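## The long education of a squeegee

Ask anyone at Mikero what the hardest room in the house is and they'll say the kitchen, usually before you've finished the question. Water moves, handles are thin, and every sink has its own slope!

So Oduor Kioko and his team at Mikero are gathering examples, one wipe at a time. A person holds a gripper in each hand, markers on both, and gets on with an ordinary chore while the cameras record how the tools move. The learning system studies those paths afterwards. The set had reached 595 recordings by July, 66 of them with a squeegee in a basin, and I could have watched all 66.

What surprised me was how much variety Kioko wants. He likes different ways of taking hold of the handle, slow strokes as well as quick ones — even the pauses. "If every stroke is perfect, the system never sees a correction," he told me. He leaves the clutter of a lived-in room alone, too.

I had a go myself. It took me five tries to close a gripper on the handle properly, and I'd happily have stayed for 50 more.
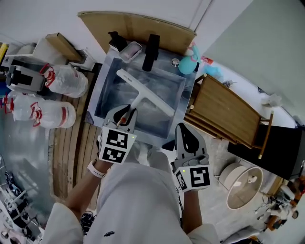 **Atieno Waweru**, features writer

Atieno covers home robotics and is still practising her squeegee strokes.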